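Search this site Search Enter a name or topic

Mitiku Ejigu and Thibault Pruvost

Mitiku Ejigu and Thibault Pruvost are a married couple best known for the Melten Letters, the weekly notes they wrote to each other during the years they lived in different towns and later read aloud on their little radio show. I've kept this entry going for a long time now (I was a listener first, and a fairly devoted one), so forgive me if I go on a bit in places!

How they met

The two met at a cousin's wedding in Grokanmont, where Ejigu was playing keyboard in the band and Pruvost was a guest who didn't know many people. Pruvost has told the story on air more than once, and the details move around a little. In one version he asked for a slow song so he'd have an excuse to walk up to the stage. In another he was looking for the coat room and took a wrong turn. Ejigu has always stuck with the coat room, and I'm inclined to believe him, as he's the one with the memory for that sort of thing.

They talked until the hall closed, and they swapped mailing addresses. Phone numbers came later. It was the year 2000, Ejigu didn't own a cell phone, and he was moving to Iritz the next week for a teaching job.

The letters

Iritz and Melten, where Pruvost ran his aunt's picture framing shop, are on opposite ends of the same slow train line. They wrote every week and visited when they could afford the ticket. Most of the letters are pretty ordinary, and that's what I love about them: the price of eggs, a leaky window, a long argument about whether a dog would be happy in an apartment. The romance sneaks in around the edges. One of my favorites ends with Pruvost simply listing the trains home, with the earliest one underlined twice.

They broke up once. It lasted one spring, and there's a gap of 43 days between the letters. Neither of them has ever said much about it on the show, apart from Ejigu remarking that they had both been waiting for the other person to offer to move. Pruvost wrote first. That letter is the only one they've never read in public, and I don't think they ever should.

Marriage

They were married on 9th April in the same Grokanmont hall, in front of 35 guests, and the cousin's old band got back together for the night. Pruvost sold the shop and moved to Iritz that May. He has joked that he packed in an afternoon and complained for a year. Both of them kept their own last names, so if you're searching older newspaper pieces, try each name separately (I lost a whole evening to that).

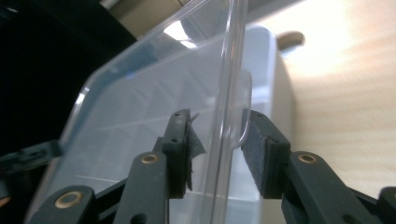 The radio show started as a favor. A friend had an empty late slot on the Haddad station and asked if they'd fill it for a month, so they brought a shoebox of letters and took turns reading. Each one read what the other had written, never his own, and they kept that rule the whole way through. You can hear Ejigu crack up in the very first episode over something Pruvost had spelled wrong!

There were 25 episodes in all. The later ones wander off into listener mail and advice, mostly for couples doing long distance, and I find those a bit uneven. Pruvost tends to tell everyone to be patient, Ejigu tends to tell everyone to buy the train ticket, and then they bicker about it for ten minutes. It's very good company if you're doing the dishes.

Later years

They still live in Iritz. Ejigu teaches music part time and Pruvost went back to framing, out of a room at the back of their house. They did get the dog in the end. A printed collection of the letters has been mentioned a few times, but I haven't been able to confirm a publisher, so I've left it out of the list of works for now. The recordings are kept at the Haddad station, which will play them for visitors who call ahead.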